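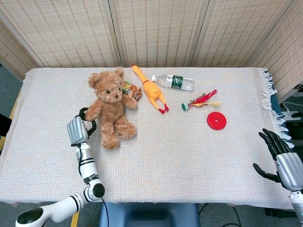 Washing a fringed tablecloth without wrecking the fringe. Quick version, I'm doing one tonight.

**You need**

- a sink or tub big enough that the cloth isn't crammed in
- mild detergent, the liquid kind
- 2 old bath towels
- cotton string or a few soft hair ties
- wide-tooth comb

**Before it gets wet**

Shake it outside. Crumbs in a woven cloth turn to paste. Check for stains and dab those first with a drop of detergent on a wet finger. Leave 5 minutes. Don't scrub, you'll fuzz the threads.

Now the fringe. Gather it in small bunches and tie each one loosely. Loose! Tight ties leave a kink that takes forever to get out. Karine Gill braids hers instead and swears by it, I find it too slow for a long side.

Colored threads in the weave? Test a corner. Wet it, press with a white rag. Color on the rag means cold water only and no soaking at all.

**Wash**

1. Cool water, small squirt of detergent. Less than you think.
2. Push the cloth up and down. No wringing, no twisting.
3. Let it sit 5 minutes, drain.
4. Rinse 3 times or untill the water runs clear.

Machine is ok for sturdy cotton if the label says so. Mesh bag, delicate cycle, lowest spin. Fringe still tied. I wouldn't with linen, and definately not with anything old.

**Dry**

Lay it on a towel, second towel on top, roll up, press. Unroll. Untie the bunches while everything is still damp, this bit matters. Shake each side, then comb the fringe from the tips up toward the hem. Hold the knots with your other hand so you're not pulling on the weave.

Dry flat or over a rail with the fringe hanging free. Skip the dryer. Did that once in January with a Tristby runner and spent an evening picking knots apart with a pin.

**Iron**

Wrong side, slightly damp, medium heat. Stop at the hem. If the fringe is still curly, hold the steam a couple inches above it and comb again. Trim stray ends with sharp scissors, one at a time. A bit of curl is fine, mine never goes fully straight.

Store it rolled on a tube, fringe end last.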